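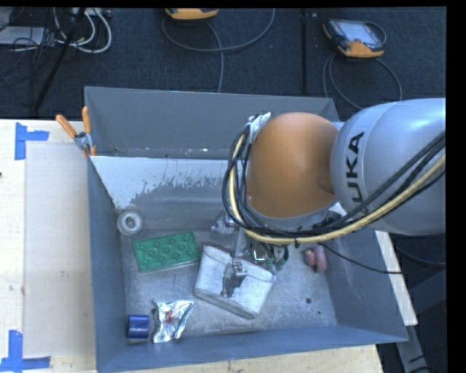
一位读者在上一篇的评论区留言：我家车库那只铁皮料箱，去年直接拿刷子在旧漆上盖了一层，过完冬天整片往下掉，连原来还粘得住的地方也带下来了，是不是漆买错了？

多半和漆的牌子关系不大。旧漆边缘已经翘起来，新漆盖上去以后跟着旧漆一起收缩，薄弱的地方先脱，再扯着旁边的走。金属箱、铁皮柜、工具槽这类东西补漆，大部分时间应该花在刷漆之前。下面按我自己做的顺序写一遍，适用于家里和小作坊里的钢制容器，不适用于装食品、饮水或者饲料的容器。

先判断值不值得补

把箱子倒空，翻过来看底。用螺丝刀柄沿着底板和四条折边敲一圈，声音发脆、均匀，说明板材还好。敲到某处声音发闷，或者螺丝刀尖能压出坑，就要刮开看。锈坑深度超过板厚的三分之一，补漆没有意义，应该先焊补或者换底板。我手上这只底板是2毫米的钢板，只有浅锈，可以直接处理。

边口也要看。常年拖拽和磕碰的箱子，前沿最容易卷出毛刺，漆在毛刺尖上挂不住，几天就露铁。毛刺先用锉刀锉平，锉到手套滑过去不挂线为止。

要不要修，也可以算一笔账。去年六月我问过一只同尺寸新箱的价钱，报价3,490元，不含运费。砂纸、底漆、面漆加起来远用不到这个数，只是要搭上两个整天。如果只是堆在角落里放废料，刷不刷都行，把浮锈铲掉抹一层防锈油也能应付几年。

要准备的东西

铲刀一把，钢丝刷一把，80目、180目和320目砂纸各几张，砂布块一个。有角磨机的话配一片百叶片，没有也能做，慢一些。

除油剂一瓶。我用的是Nilden的水基除油剂，稀释以后用，气味小。用普通洗洁精加热水也可以，但要多冲一遍。

防锈底漆一罐，面漆一罐。底漆我用Zandevix的环氧底漆，双组分，附着力比单组分好，缺点是调好以后要在规定时间内用完。面漆用的是Teltix的灰色聚氨酯漆。两家的漆叠在一起用之前，先在箱底不显眼的地方试一小块，隔一夜看有没有起皱。换成别的牌子也一样要试。

另外要美纹纸、无纺布、搅拌棒、量杯、短毛滚筒、一寸和两寸的刷子各一把。防护用品包括护目镜、丁腈手套，打磨时戴防尘口罩，刷漆时换成带有机蒸气滤盒的面罩。防尘口罩挡不住溶剂味，两种不能混着用。

年代久远、来路不明的旧漆可能含铅，先买试纸测一下。测出来有铅就不要干磨，找专门的单位处理，也不要拿热风枪去烤。

第一步 清洗

先干扫，把箱里的铁屑、灰和碎渣扫干净。铁屑留在角落里，湿了就生锈，后面会从漆底下透出黄点。角落扫不到的，用磁铁包一层塑料袋去吸，吸完把袋子翻过来，铁屑就兜在里面了。

然后用除油剂擦。顺序是从上往下，擦一块换一面布，最后用清水冲。检查油有没有除干净，看水：往板上泼一点清水，水铺成一层就可以，水缩成珠子说明还有油，再擦一遍。很多人跳过这一步直接打磨，结果砂纸把油压进划痕里，更难弄。

冲完立刻用干布擦，折边和焊缝里的水用热风吹出来，或者放在太阳底下晒半天。

第二步 铲旧漆

旧漆不用全部去掉，这是最容易做过头的地方。还粘得牢的漆本身就是一层保护，留着。要去掉的是已经起翘、起泡和粉化的部分。

铲刀放平，从露铁的地方往有漆的地方推。能推起来的就让它起来，推到推不动为止。推不动的地方贴一段美纹纸，用指甲压实，再快速撕开。纸上干净，这条边就算到头了。纸上粘下漆皮，继续往外铲。

有一种情况比较麻烦，就是漆层磨损以后和底下的金属之间形成一条参差的边，一小片牢、一小片松。这种地方不要一片片去抠，直接用80目砂纸把整条带子磨过去，松的自然掉，牢的会被磨薄，反而省事。

第三步 除锈和打磨羽边

浮锈用钢丝刷，点锈用80目砂纸。锈坑里的黑点磨不干净的，用尖头工具挑一挑，再点一点转锈剂，等它完全变黑变硬。转锈剂只用在坑里，不要大面积刷，多余的要擦掉，否则底漆容易在上面打滑。

接着做羽边。所谓羽边，就是把旧漆的断口磨成斜坡，让漆和铁之间没有台阶。先用180目磨，再用320目收。磨的时候砂纸要包在砂布块上，直接用手指按着磨会磨出沟来。闭上眼睛用手背去摸，摸不出台阶就可以停了。眼睛看反而不准，颜色差别会让人觉得还有一道棱。

剩下没铲的旧漆，也要用320目整体磨一遍，磨到没有亮光。亮面上不挂漆。

光滑的金属面，比如底板上被东西蹭得发亮的地方，也别漏掉。用180目打出均匀的细纹，给底漆一个抓的地方。

磨完用吸尘器吸，再用无纺布蘸一点稀释剂擦一遍，等它挥发干净。从这时候起不要再用光手摸板面。裸铁在潮湿天气里几个小时就会返锈，所以打磨和刷底漆最好安排在同一天。

第四步 底漆

天气要挑一下。我这次刷底漆是在2026年9月16日，早上气温17度，等到上午露水散了才开始。板面温度比空气低太多会结露，用手背隔着手套感觉不出来，可以拿一张薄纸巾贴在板上，纸巾发潮就再等。

双组分底漆按罐上的比例调，用量杯量，不要凭眼睛倒。搅匀以后静置，罐上一般写了静置时间。一次别调太多，先调够刷一遍的量。桶里的漆开始发黏就停手，不要往里加稀释剂想救回来，加了也刷不好。

先用小刷子刷焊缝、折角和边口，再用滚筒滚大面。边口和折角要单独先刷一道，因为漆在尖角上会往两边退，尖角上的漆膜总是最薄。等边口那道表干以后，再连同大面一起滚一遍。

第一遍要薄，能隐约看到底色没有关系。厚了会流挂，流挂的地方里面一直不干，外面看着硬，装东西一压就破皮。两遍之间的间隔看罐上的说明，有最短时间，也有最长时间。超过最长时间就要重新打磨，不然层间会分开。

底漆干透以后用320目轻轻过一遍，把颗粒和刷痕磨掉，吸尘，擦净。

第五步 面漆

面漆两遍到三遍。内壁和底板磨损重，我刷三遍，外面刷两遍。每一遍换一个方向，第一遍横着滚，第二遍竖着滚，漏刷的地方容易看出来。

滚内壁从最里面的角开始，往自己这边退。箱子深的话，把箱子侧放，一次只处理朝下的那一面，等表干以后再翻。站着弯腰往里够，既看不清也容易蹭到刚刷好的边。

收边的时候，刷子上的漆要在桶沿上刮掉一半。刷过的地方超过几分钟就不要再回头补，会拉出毛来。看到小虫或者毛絮落在上面，也等干了以后磨掉再补，当时去挑只会越挑越大。

颜色方面，装零件或者杂物的箱子我一般选中灰。太白的显脏，太黑的看不清角落里还剩什么。原来的内壁和外壁颜色不一样也没有必要恢复，统一刷一种颜色以后补起来方便。

第六步 养护和恢复使用

表干不等于能用。指甲压上去不留印，只说明表面硬了，里面还要好几天。聚氨酯漆我一般等一个星期才往里放东西，这期间不要淋雨，也不要把别的东西摞上去。天冷就再往后延。

第一次往里放东西，轻放，不要倒。以后如果经常装带棱角的金属件，再好的漆也会被磨穿，可以在底板上垫一块橡胶板或者厚塑料板。垫板要比底板小一圈，隔段时间掀起来看看下面有没有积水。Paterson出的一种带孔橡胶垫我用过，透气还行，就是裁的时候费刀。垫子不要用胶粘死。

常见问题

刷完起小泡。多数是板面有水汽，或者太阳直晒下表面干得太快。把泡磨破磨平，换到阴凉通风的地方补一遍。

表面有一圈圈的小坑，像漆自己躲开了。这是油没除干净，或者附近有人用过含硅的喷剂。磨掉，重新除油，再刷。只在上面加厚是盖不住的。

旧漆边缘起皱。新漆里的溶剂把旧漆咬起来了。等它全部干硬，把起皱的地方铲到铁，重新做羽边，先用底漆封边，干透以后再上面漆。

用了几个月，边口又露铁。正常磨损。露出来的地方只有指甲盖大小时就补，砂纸磨两下，擦干净，点底漆，再点面漆，前后用不了多少工夫。拖到锈钻进旁边的漆底下，就得从第二步重来。

关于喷还是刷，问的人不少。喷出来确实平整，但压缩机加喷枪一套下来要2,000元，还要遮蔽、要通风，只修一两只箱子用不上。罐装自喷漆可以用来补小点，大面积用的话漆膜偏薄，至少在装重物的箱子上撑不了多久。

剩下的漆把罐口擦干净，盖紧，倒过来放一会儿再正过来，让漆自己把缝封住。双组分的两罐分开存，已经混合过的不要倒回去。沾了漆和稀释剂的布摊开晾干再丢，不要团成一团塞进垃圾桶，团在一起会发热。废漆按当地的危险废物规定交，不要倒进下水道。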